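Stallora 桌面小景套装 使用说明
第三节 浅盘的摆放、布置与日常打理
本节更新于2019年5月11日

开箱和清点在第二节讲完了,这一节我带你把浅盘真正摆上桌。我自己在家摆过不知道多少回,摆歪过,也摆到一半去接电话,回来不记得签子原来朝哪边。所以下面写得有点啰嗦,急的话先看编号的步骤,“注意”那几条回头再补也行(不过第一条请先看!)。

注意:
套装里的小白团是摆设用的,不能吃。它长得太像零食了,家里来小朋友的时候尤其要看住。细木签的两头虽然不扎手,也别让孩子拿着跑。

3.1 桌面怎么选

这套东西颜色很淡,浅盘是白的,团子是白的,木签是浅浅的木色。放在花桌布上不是不行,我试过一次,远看就只剩桌布了。我现在最常用的是白色或浅灰白的素桌面,哑光的最好,盘子底下那一点影子会很柔和地落在桌上,整盘东西就靠这点影子站住了。

如果你家是 Kellport 那种深色木桌,也好看,是另一种味道,对比强一些,团子的数量可以少放。玻璃桌我不太推荐,倒影会把盘边弄得很乱。

1. 把桌上的东西都挪走。
2. 用拧干的软布擦一遍桌面,再用干布擦一遍。
3. 等5分钟,让桌面干透。
4. 侧着头,顺着光看一眼,有浮灰就再擦。白桌面上的小灰点在晚上开灯以后特别显眼,白天倒常常看不见。

说一下光。我喜欢从上面均匀落下来的光,窗边的白天光也可以,就是要避开太阳直晒的那一块。直射光一来,釉面似的亮光会连成一大片,盘边那圈细线反而看不清。灯的话,别用很黄的灯泡,团子会显旧。

3.2 放盘

浅盘是长方形的,四个角都是圆角,口沿有一圈细细的金属色描边。这圈描边是整个盘子里我最宝贝的地方,也是最容易磨坏的地方,拿盘子的时候请托底,手指不要反复去抠边。

1. 双手托住盘底,从包装里平着取出来。
2. 先轻轻放在桌子的一侧,不要放正中间。
3. 转动盘子,让长边和桌边斜着。斜多少看你喜欢,我一般转到自己坐着看过去觉得舒服就停。
4. 手松开之后轻按四角,看盘子晃不晃。晃的话多半是桌面有颗粒,抬起来(别拖!)擦掉再放。

提示:
放在桌子一侧,空出来的大片桌面其实很值钱。我刚开始总想把空地方填满,加杯垫、加小石头、加一盏小蜡烛,加到最后像杂货摊。现在我就空着,顶多在吃饭前把盘子往墙那边推一推。

注意:
换位置时一定要端起来走,不要在桌面上推着滑。(我知道我上一条刚写了“推一推”,那是顺嘴说的,我自己也是端着挪的,请照这条来。)

3.3 放木签和小白团

顺序是先签后团。我看到有朋友反着来,先把团子排好,再去塞签子,结果团子滚得到处都是,又要重新摆。你一定要反着来也没人拦你,手稳就行。

1. 洗手,擦干。手上有护手霜的话等它吸收完再碰团子。
2. 取一根细木签,斜着搁进盘里,大致走对角的方向。
3. 调整签子,让一头落在盘底靠近内壁的位置。
4. 取小白团,捏着侧面,放到签子旁边。
5. 再放下一个,两个挨近一点,不用对齐。
6. 退后一步看看,要改就改签子的角度,团子先别动。 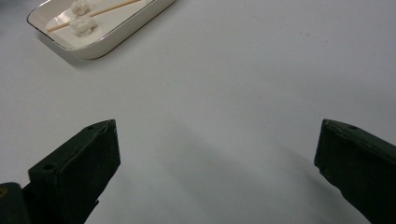
团子怎么靠签子,是我被问得最多的一件事。我的习惯是不串,只让它们搭着。你看盘里那两个白团,就在细签旁边挨得很近,像是顺着签子排下来的,一大一小也不要紧,下面这个稍大一点反而踏实。要是真把团子串上去,絮絮的表面容易掉渣,拔下来还会留个洞,下次就不好看了。签子也别摆得和盘边平行,平行了就像收在抽屉里的餐具,斜过来才有一点随手放下的意思。

挑团子的时候,别专挑最圆最光的。坑坑洼洼的那些,凹下去的地方会有一点灰灰的影子,放近了看特别耐看。我每次从袋子里倒出来,先在手心里转一圈,找它最鼓的那一面朝上,太平的一面压在盘底。这个没有标准,你转着转着自己就有偏爱了。

提示:
袋里剩下的团子请放回原来的袋子,封好口,别敞着放在桌上。我家那袋敞了一个下午,团子上沾的全是毛衣上的细毛,挑了好久。

3.4 换一种摆法

同样一个盘,同样这些东西,换个疏密就是另一盘。我平时轮着来的摆法有两种,一种是团子紧挨着的“挨着摆”,也就是上面讲的那种,适合桌子小、人坐得近的时候;另一种我叫它“散着摆”,把团子拉开,让盘底露出来多一些,适合从远一点的沙发那边看过来。

散着摆的步骤:

1. 把团子先全部拿出来,放在一张干净的纸上。
2. 签子留在盘里,用指尖拨一下,换一条斜线。
3. 先放最大的团子,贴着签子,偏盘子的一边。
4. 第二个放远一些,可以一直放到靠近内壁的地方,和签子隔开。
5. 还想加的话再加,往盘子的另一头加,给中间留出空来。
6. 从你平时坐的位置看一眼,再从站着的高度看一眼。 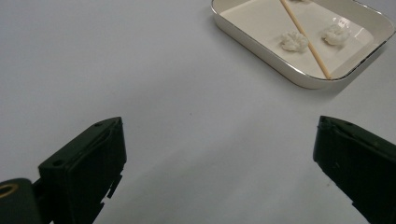 文字:阮知禾

签子的落脚点比团子的位置更要紧,我改稿的时候特意把这段往前挪了。散着摆的时候,我会让签子的一端顶到内壁上,停在描边下面一点,另一端朝斜对面伸过去。这样签子有东西抵着,碰一下桌子也不太会跑。大的白团贴着签子,另一个放到靠右边内壁的地方,中间那块盘底就露出来了。签子搭住团子一点点也可以,压得太多团子会歪。

还有人来问,签子能不能剪短?我不建议。剪口会毛,毛刺又会勾团子上的絮。真觉得长,就把斜线拉得更斜一些,对角是盘子里最长的一条路。

如果要拍照留念,我有几个很个人的小习惯:把盘子放到画面的一个角上,桌面多留一点;从上往下拍,手机尽量端平;描边那一圈要是亮得发白,就把盘子转一点点,再转一点点,直到那条线细下来。描边的颜色会跟着光走,有时看着偏暖,有时看着偏冷,别急着以为买错了款,先换个角度看看。团子上的凹凸在侧光下更明显,正上方打光会平一些。

3.5 日常打理

这一段很无聊,可是请看完,盘子的寿命全在这里了。

平时除灰:
1. 先把木签取出来,放到一边。
2. 把小白团一个一个拿出来。有灰的话用软毛刷轻轻扫,顺着凸起的方向,别来回搓。
3. 用干的软布擦盘底和内壁,描边只轻轻带过。
4. 照原样放回去,或者趁机换个摆法。

每隔一阵做一次清洗:
1. 盆里放700毫升清水,凉的或者微温的。
2. 加一点点中性洗洁剂。我用的是 Pruitt 的,手边有别的中性款也可以。
3. 用软海绵洗盘底和外壁,海绵粗糙的那一面请收起来。
4. 清水冲净,马上擦干,圆角的地方多按两下。
5. 倒扣在软布上晾到干透再布置。

注意:
浅盘不进洗碗机,不进微波炉,不进烤箱。口沿有描边,微波炉是绝对不行的,这一条没有商量。小白团不能水洗,也别拿去用吹风机吹,我吹过,我在沙发底下找了一晚上。木签脏了就换新的,不要泡水。

配件包可以单独补。补充装的小白团每袋净重130克,用小袋分装,够你折腾很久。签子是另外一包,和 Usinetti 系列的小盘通用,所以你如果家里已经有那个系列,就不用重复买了。

3.6 收起来的时候

我一般到12月会把这套收起来一阵子,桌子要让给过节的东西。收纳也按步骤来:

1. 确认盘子和签子都是干的。
2. 小白团装回袋里,袋里留一点空气再封口,压扁了很难恢复。
3. 签子用薄纸卷起来,平放。
4. 盘子用软布整个包住,描边那一圈多垫一层。
5. 先放盘子,再放签子,最后放团子,团子永远在最上面。
6. 盒子平放,不要竖起来塞书架。

如果有几个浅盘要叠着收,每两层之间都要夹软布,不要直接叠。叠的高度看你的柜子,我自己最多叠到手能稳稳托起来的程度,再高就分两摞。

3.7 常见的小麻烦

盘子放下去有轻微的晃动
先查桌面,再查盘底有没有粘着包装上的纸屑。都干净还晃,把盘子挪到另一个位置试试,很多桌子本身就不平。仍然晃的话请连同包装一起联系购买的店铺。

团子总往一边滚
多半是圆的那面朝下了,换一面。也可以让它靠到签子上。请不要用胶,胶干了以后很难从盘底弄干净,白盘上还会留下印子。

签子滑来滑去
把它的一头抵到内壁上,或者换一根。竹木的东西会有一点点弯,弯的那面朝下容易打转,翻过来就好。

盘底发灰
先别急着擦。内壁有坡度,盘底比外面看着稍暗一点是正常的,换到亮处再看。如果用干布能擦下东西来,那就是灰,按3.5洗一次。

描边有一小段不亮
拿干布轻轻按一下,常常只是指印。不要用牙膏,不要用擦银膏,也不要用白醋。要是按过了还是暗,就把那一段转到背着你的方向,我家那个盘子这样用着呢,挺好的。

摆了很久还是觉得不对
拿掉一个团子试试。还不对,就只留签子,放一天,第二天再往里加。

布置好以后想往盘里添别的小物件,比如干花、小叶子,请翻到第四节,那里有哪些会掉色的清单,先看清单再往白盘里放。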